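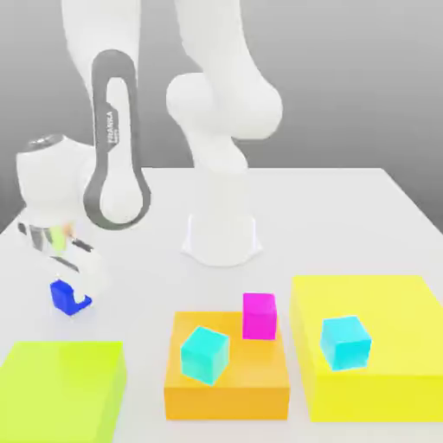

Rosalba Fabbri told us in September that the arm had made her shift quieter and longer. She did not mean that the hours had changed. She meant that before the arm came there were two people at the sorting table and they talked, and that now she stood by herself and checked a screen.

4.2 What changed at the sorting station

Her account was close to what we heard from most of the day shift at the Marnusdale plant. The station takes small molded parts from the press hall and sorts them by color and shape for the packing line. Until the arm was installed, sorting was done by hand in pairs. One person picked and placed, the other checked and kept the tally, and they swapped every hour. The swap was never a written rule. Workers had set it up themselves to rest their wrists.

Figure 3. Simulated view of the sorting task. The gripper is positioned over a blue part, with three colored platforms in the foreground.

The simulation in Figure 3 was used to plan the task and later to train the staff. It reduces the work to single parts on a clear table. Operators used it in the training room before they were allowed to clear faults on the floor. Several of them said it was useful for learning the stop and restart steps and of little use for anything else. On the line, parts come down stuck together, or with flash on the edges, and the operator has to decide whether to stop the arm or let the part go through and pull it later.

Cilden, the firm that supplied the control software, set the acceptance target at 1000 parts per shift for a single station. The target was met in the first month. Management then raised the planned figure to 3000 across the sorting area and moved the second person at each table to packing or inspection. No one was laid off during the study. Four of the people we interviewed had expected to be, and said so without being asked.

We logged 173 stops over the observation period. Most were short and were cleared by the operator at the station. The longer ones needed a technician, and on the night shift the only technician also covered the press hall. Settimio Negri described waiting beside a stopped arm while parts backed up behind him. He knew how to fix the fault but his login did not allow it. He had raised this with his supervisor twice. Access rights were changed for day operators in the second half of the study and for night operators after it ended, so our figures for the two shifts should not be compared directly.

Pay grades were a second point of friction. Sorting had been graded as manual work. Running the arm was graded the same way, although operators now handled fault codes, restarts and the shift report. Kusum Malhotra, speaking for the works council, asked for a new grade and was offered a one-time training payment of 200 instead. The council accepted it for the current year only.

The physical effects were easier to report. Complaints of wrist and thumb pain fell at the automated stations. Complaints of sore feet and lower back pain rose, and the operators put this down to standing in one place. Stools were ordered after our second visit. They were too low for the screen, and when we left they were being used in the break room.

We did not find that operators wanted the arm removed. When we asked what they would change, the most common answer was to bring back the hourly swap, this time between the arm and the inspection bench. The Skekden site already runs its stations this way, and we return to it in Section 5.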